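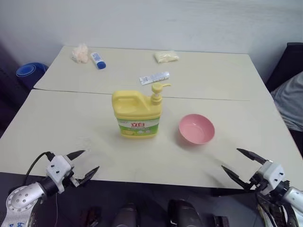

Gusham Community Kitchen
Progress report to the Plundgate Fund
Period covered: June through 12/31/20

1. Summary

The grant pays for a cooking program that teaches low-cost home meals to adults in Gusham. In this period we ran both course blocks, finished the first draft of the recipe booklet, and moved the lunch service to its new hours. Spending is under budget on equipment and over budget on dry goods. One item, the second stove, is late.

2. Cooking classes

Each block has five sessions of 90 minutes. The first block covered beans, rice, flatbread, and two soups. The second covered porridge, braised greens, dumplings, and a baked noodle dish, with the last session left open for requests. People asked for a sweet corn pudding, so we made that.

The bean session needs changes. We had planned to start from dried beans soaked overnight and cook them in class, and the older beans were still firm at the end. For the second block we cooked one batch ahead and used the class batch for the following day's lunch. We will keep doing it that way. The flatbread session went well both times. The dough is only flour, salt, oil, and warm water, and people could take a piece home to cook on their own stove.

Dumplings took longer than the plan allowed. Folding is slow for beginners — most of the second half went to it — and the dipping sauce was handed out as a written recipe. We suggest splitting dumplings over two sessions next year and dropping the baked noodles, which cost the most per serving and were the least requested in the feedback forms.

3. Lunch service

The kitchen served 572 lunches in the period. The menu stayed at three dishes a day: one soup, one grain dish, and one vegetable side. Lentil soup with cumin and lemon was the first to run out on most days. The barley dish was often left over, and we have replaced it with rice and peas. 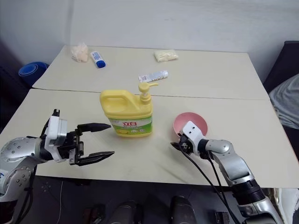

Leftover soup is now chilled in shallow pans and frozen in single portions, which has cut what we throw away. Bread still goes to waste at the end of the week. We are trying a bread pudding and a baked onion and bread dish to use it up.

4. Recipe booklet

The draft is written and has been read by the staff at Su, the partner kitchen in Plundgate. Their main comments were that amounts should be given in cups as well as by weight, that the salt in the braised greens was too high, and that the porridge recipe should say which size of pot to use. All of these are fixed. The title is still Brotetitz, after the bread dish on the first page. Layout has not started.

5. Budget

Dry goods ran over because flour and oil were bought in smaller bags than planned. The pantry shelf was too narrow for the large ones, and it has now been replaced. Equipment is under budget only because the second stove has not been invoiced. We ask to carry that amount into the next period. No other line needs a change.

6. Next period

Install the stove and have the gas line checked.
Run one course block with the new dumpling plan.
Finish layout and print the booklet.
Test the frozen soup portions for texture after 3 months, starting with the potato soup, which tends to turn grainy.

Receipts and the feedback forms are attached separately.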